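Workshop Tips: What 2573 Tries at an Old Desktop Taught Us About Ours
Rebane Bench Notes, by Wilma Verbeke

Most advice on opening up a computer comes from people who have done it so often they skip the parts where you swear. Our group has the opposite problem. We are trying to get a robot arm to take parts out of desktop towers and put them back, and it skips nothing, including the swearing, which we do on its behalf.

The method is dull to describe. A person guides the arm through one step, say lifting a memory module, and we record it. Then we do it again with the tower nudged over a little. The Voltesside study used 2573 recorded tries, and Saulius Laur has watched more of them than is good for a person.

Some of what came out of it works just as well if you have hands.

Lay the tower flat. Side panel off, opening up, and let gravity hold the board down for you. We ran the first batch with the case standing and I would like January back.

Give every part a parking spot before you loosen anything. We use a molded tray with pockets. A muffin tin does the same job at home, and you can't make muffins in a fixture tray.

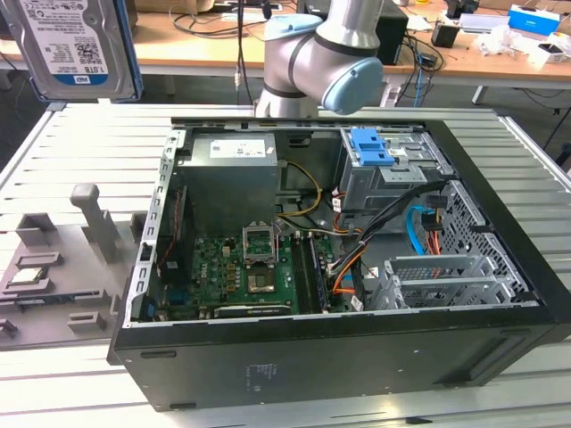 Case on its side, parts tray to the left, processor socket open.

Push cables out of the way first. In the early runs cables spoiled more attempts than screws did, and screws had a head start in our affections. A loop of painter's tape on the case wall will hold a bundle back. Take a phone photo before you move anything, and another one after, when you have forgotten the first.

Lever before lift. The processor comes up only when the retention frame is fully open. Darius Koppel added a pause here: open, stop, look, then reach in. With the pause, 95 of 100 test lifts came out clean. Without it we quit counting early for the sake of morale. The pause costs 2 seconds and people can do it too, though Darius has yet to persuade Jomar Castillo.

Go straight up. Anything that sits in a socket wants to leave the way it came in. Tilting gets you bent pins and a quiet afternoon.

Look from close up. This was the result that surprised Edgars Ramanauskas, who had bet lunch on the overhead camera. The view from above is fine for finding the case and poor for the last inch, where the gripper hides what it is reaching for. Adding the wrist view fixed most of our near misses. The home version is to move your head. A small flashlight helps.

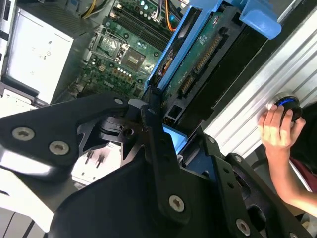
Wrist view over the board, with the drive cage in its blue plastic beyond the gripper.

Learn the color of the latches. The blue plastic bits in this tower are the ones meant to be moved by fingers. If you find yourself pulling hard on plain gray metal, stop and go looking for something blue.

Practice on a machine you don't love. Ours have all been retired from desks and have no opinions left.

What we still can't do: tell reliably by feel when a memory module is fully seated. The arm presses, the module looks fine, the clip disagrees. Grodel, our second test rig, is getting a better force sensor for this. Until then, check the clip.

Next up on the bench: thermal paste, and how to get it off a sleeve.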